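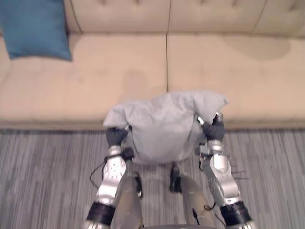 Nasora — rangement du salon

Version 2, September 2019 exclu. Fiche tenue par Ingvar Þrastardóttir.

Contenu

765 séquences, 31 variantes de disposition. Mobilier : canapé beige, coussin bleu canard, coussin gris clair, moquette grise.

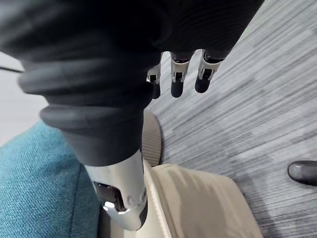 Étiquettes

canape, coussin_bleu, coussin_gris, table_ronde. Les fruits posés sur la table — pomme rouge comprise — ne sont pas annotés.
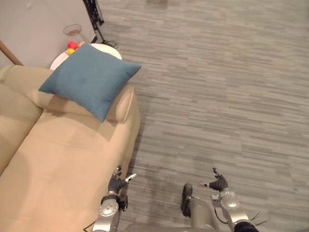 Limites

Une seule pièce. Les plis du tissu n'ont pas d'étiquette.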